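Count the Rooms, Then the Hours

By Geum-ok Ham 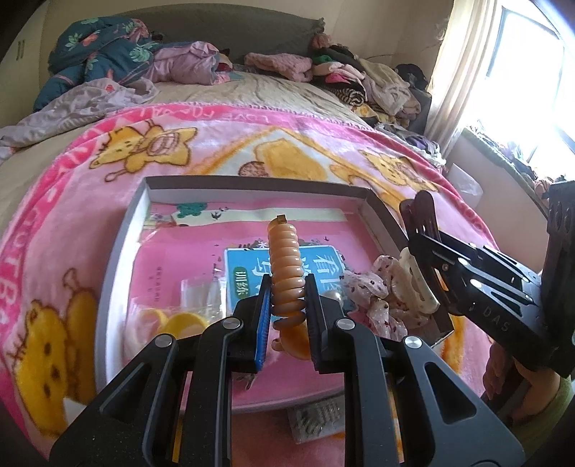
Papers on robot learning like to lead with hours of demonstrations. I think the number of different homes matters more, and we should report it first.

Last July our group at Dridow trained two policies to put small household items into a box. One used 3,000 demonstrations from a single lab table. The other used 1,000, recorded with hand-held grippers in 54 homes. We tested both in 13 homes that neither had seen. The smaller set did better in every one of them.

My colleague Soon-im Noh objects that home recordings are messy and hard to check. She is right. People hold the tools at odd angles and the lighting changes by the hour. We threw out a good deal of footage, and that costs money.

I would still pay it. A policy that has only known one table has learned that table. Reviewers should ask for the home count in the abstract, and funders should ask before that.

Contact: Dridow Robotics Group, Pelavville | Back to top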